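Ticket: Pick-and-place policy, success rate does not match the offline score
Project: Oseck
Reported by: Doğukan Toprak
Status: open, waiting for second opinion
Component: imitation policy, basket task

Summary

The offline validation error of the new checkpoint is lower than the old one, but on the real arm it is clearly worse. I expected the opposite. I write all steps that I tried, so that the colleagues from the Altıntaş group do not have to repeat them.

Setup

The task is the usual one. The instruction names one object and the arm must put this object in the basket. The policy receives a fixed view, a wrist view and the joint positions. Training set is 300 demonstrations, all recorded with the Brireck teleoperation package. I did not change the action chunk length between the two checkpoints. The only change is that the new one was trained with random crop on both camera inputs.

Log

1. Checked the layout against the recording protocol. The protocol says cube, cylinder and ball in one row beside the basket, with the ball farthest from it. The layout agrees with the protocol, so I do not think the problem is the start position of objects. Fixed view with the gripper at the cylinder: 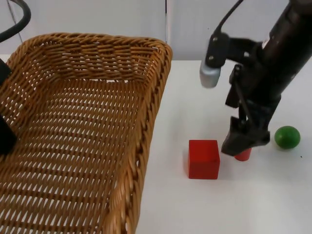 2. Checked the normalization statistics. My first idea was that the old statistics file was loaded with the new weights. I compared the two files and they are the same, value by value. This is excluded.

3. Checked the delay. I measured the time from camera to command in both versions. The mean is 117 ms for the old checkpoint and 121 ms for the new. In my opinion this difference is too small to explain missed grasps. I repeated it on Saturday when the network was quiet and got the same.

4. Turned off the wrist input. I replaced the wrist view with a constant gray picture. The old checkpoint became much worse, as expected. The new checkpoint almost did not change. This was for me the first useful sign, it means that the new policy has learned to ignore the wrist view.

5. Looked at the wrist view by eye. I wanted to know if the finger and the basket can both be seen from the wrist camera, and whether a crop would remove something important. The finger comes in only at the bottom border, and the basket goes out at the right. So a crop can easily cut away the finger tip, or a good part of the basket. Wrist view with the red block in the basket:
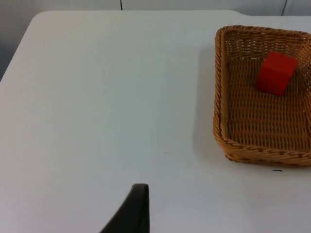 6. Trained again with the crop only on the fixed view. The wrist input is now resized and not cropped. Everything else is identical, also the seed. The offline error is a little higher than before, but in the gray picture test the policy reacts again to the wrist input.

Current conclusion

I believe that the random crop on the wrist view destroys the relation between the finger and the object, and the network then relies on the fixed view only. The offline error does not show this, as the fixed view is enough to predict most of the motion and only the last part before the grasp needs the wrist.

Not yet explained: the new checkpoint also opens the gripper too early above the rim. I am not sure if it has the same cause.

To do

- Run the full evaluation with the checkpoint from step 6, same object order as in the old report.
- Report the error separately for the last 2 seconds before gripper closing.
- Ask Drolley if they used crop on the wrist camera in their baseline. Their config file does not say it.

Please do not close this ticket before the evaluation is attached.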